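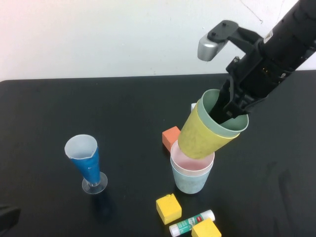 Press Notice No. 69

FOR IMMEDIATE RELEASE

Quintero Tableware moves to Skastov in January

Quintero Tableware is moving its shop and stockroom to Skastov. Doors open Wednesday, 9 a.m. Bigger space, same staff, same prices til spring.

The new store will carry 218 items, incl. the full Urker line of bowls and plates. Seconds bin stays. Free parking out back, 30 spaces.

"We ran out of shelves two years ago," said owner Consuelo Ocampo. "Customers were stepping over boxes."

Old gift cards still good. Online orders paused for 6 days durring the move.

Press contact: Botond Gál, front desk, mornings only.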